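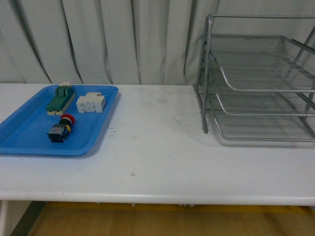

The parts tray and the mesh rack, January edition

So I've been sorting electrical odds and ends, which is what I do in winter when I can't face the garage. Everything gets tipped into the blue tray first, and then I decide which shelf it deserves. The rack has three tiers and started life as a letter tray. I have never put a letter in it!

I bought the first batch of bits last June from the Rusley swap meet (a whole box, $10, couldn't say no) and then ignored it for months. The red stop button is my favorite. I love that chunky mushroom cap with the yellow collar. The green switch I'm less sure about, but it's pretty, so it stays.

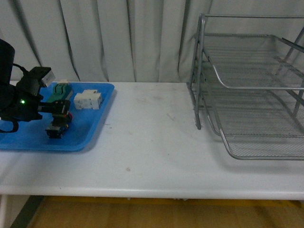
Do you need to label everything before you sort it?
I'd wait until you've settled on a shelf, or you'll be peeling tape off for days.

My system, if you can call it that: buttons on the bottom, switches in the middle, and the white blocky stuff up top until I work out a better home. I tried those little Zetard drawers for a while and kept forgetting what was in them, so open mesh suits me much better. I can see it, I use it. The table could do with a wipe too, I know, I know.

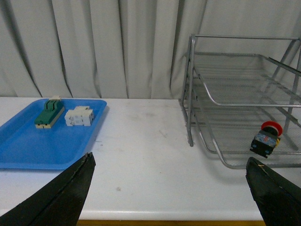 What's left to do

Box number 2, mostly cable ends and fuses. Also a bag marked 602 in my own handwriting, and I have no clue what I meant by it.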